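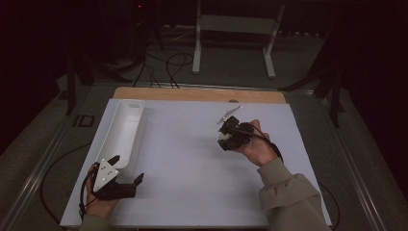
From: Elvira Guzmán
To: gripper-users list
Date: 24/06/2023
Subject: Re: Gridora hand-held pair, worth it for a small shop?

Hi all,

Replying inline below. I've had the Gridora pair on the bench since the spring and I like them a lot, so take this as coming from somebody who is already sold on the idea (I paid full price, no discount, no connection to the company).

> We're a two-person shop and we want to teach our arm to sort small
> parts into trays. Bellamy quoted us for a leader-arm setup and it
> came in far over what we can spend. Has anyone used the Gridora
> hand-helds for real two-handed work? How is the fit, do the cables
> get in the way, and how many demos did you need before the policy
> was any use?
>
> Also, is the Selberg software still the thing to pair them with, or
> has everybody moved on?
>
> Thanks, Clernuvdale Parts

Yes to real two-handed work! We do tray loading almost every day with one in each hand, and it's the part I'd miss most if I had to go back to a leader arm. You just reach out and do the job. My first session I forgot I was recording anything and tidied up half the table.

Fit: good for me, and I have small hands. The grip is closer to holding a cordless drill than a pair of tongs. My coworker has much bigger hands and wanted the strap let all the way out, after which he stopped complaining. The left one felt clumsy to me for two days or so and then it didn't. Do some practice runs you plan to throw away.

Cables: they're the weak point. Each unit has its own lead, and if you let it hang off the front of the table it will tug at the exact moment you're trying to be delicate. Run it back along your hand and up the forearm, with a loose loop at the wrist. I use two soft ties on each arm. Long sleeves help too, even in this weather, as the ties don't slide on cloth the way they do on skin.

Number of demos: for a single part going into a tray, we had something usable at 447. It was shaky when the tray was turned, so we kept going and stopped at 766, by which point it handled the tray at any angle we'd bothered to show it. Two different parts in the same tray took us to 1,597, and I still wouldn't leave that one alone overnight. Your parts may well be easier than ours (ours are shiny, and they roll).

What made the biggest difference was starting each demo with the tray somewhere new. For our first batch I put it in the same spot every time, out of habit, and the arm learned that spot beautifully and nothing else. I threw out most of that batch. We also went over to a plain white work surface, and the tracking dropped out much less than it had on bare metal. I can't promise that was the whole story, we moved a lamp the same week.

> is the Selberg software still the thing to pair them with

It's what I use. Setup took me an afternoon, most of it spent on calibration. The plates with the dots have to be seated flat before you calibrate, and if you bump one hard you get to do it again. Version 2 has a review screen where you can scrub through a demo and trim the ends, and I love it. Export is slow. I start it when I go to lunch.

A few gripes so you have the whole picture. The fingertips wear: I changed mine after 671 demos and should have done it sooner, the left one had gone smooth. The printed manual is thin and skips the calibration reset completely (hold the button until it beeps twice, then let go). And the case they ship in doesn't fit the cables once you've taken them out, or at least I have never managed it.

Support has been lovely. I wrote in December, before I'd even ordered, with a long list of fussy questions, and got a proper reply from somebody who had clearly used the things.

If you can get a loaner, ask for two weeks. One week is over before your left hand has caught up. I'm happy to send our calibration notes and the tray test we use, just write to me off list and tell me which arm you've got.

Elvira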